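Ticket 1469
Product: Nenanitz refillable pressed powder compact, shade range Clirneo
Category: Shop listing / shade selector
Priority: Normal
Status: Awaiting supplier
Assigned to: Li-hua Fang

Reported problem
Customer ordered shade 200 (light, neutral) and received shade 691 (deep, warm). Replacement sent from the Witkowska warehouse was also 691. Order confirmation shows 200 on both occasions. Packing slip shows 200. Outer carton label shows 200. Sticker on the underside of the refill pan shows 691.

Log

Saturday, 09:40
Reproduced the order on the test shop. Basket, confirmation email and packing slip all carry 200. Fault is not in the selector.

10:15
Checked the stock table. Shades 200 and 691 have separate stock codes but the same barcode. The barcode field for 691 was overwritten during the December import. Previous value recovered from the backup and restored.

10:30
Cleared the page cache. Listing reloaded with all shades present. Gallery order unchanged. 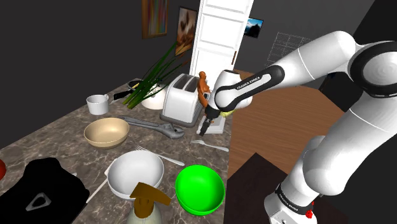 Worktop, toaster and arm marked FRANKA EMIKA.

11:05
Asked Witkowska to scan one carton of each shade. Both still return 200 on the handheld. The handhelds keep a local copy of the barcode list and only refresh when docked. Asked them to dock all units and repeat.

12:20
Second scan. 691 now returns 691. 200 returns 200. However, one shelf of cartons labelled 200 contains pans stickered 691. These were relabelled by hand after the import, using the wrong barcode. Shelf quarantined.
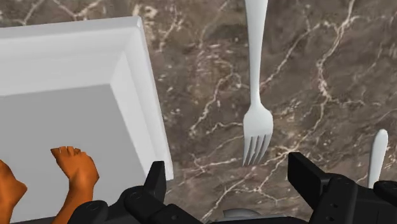
13:10
Batch limit in the import tool is 1000 rows. The December file was longer and had been split in two. The second half was saved without its header row, so the columns were matched by position and the barcode column moved by one. Only rows with an empty "finish" field were affected. In the Clirneo range that is 691 alone. Blusher and brow lines checked, no duplicates.

14:00
Customer contacted. Third compact to be picked by hand and the pan sticker read before sealing. Customer may keep both 691 refills. Note for support: the pan is held by a magnet and can be pushed out through the hole in the base with a blunt pin. Do not advise levering from the edge, the powder cracks.

Outstanding
Messide to confirm whether cartons shipped direct from the filling line carry the old label.
Import tool to reject files with no header row.
Ticket stays open until Messide replies.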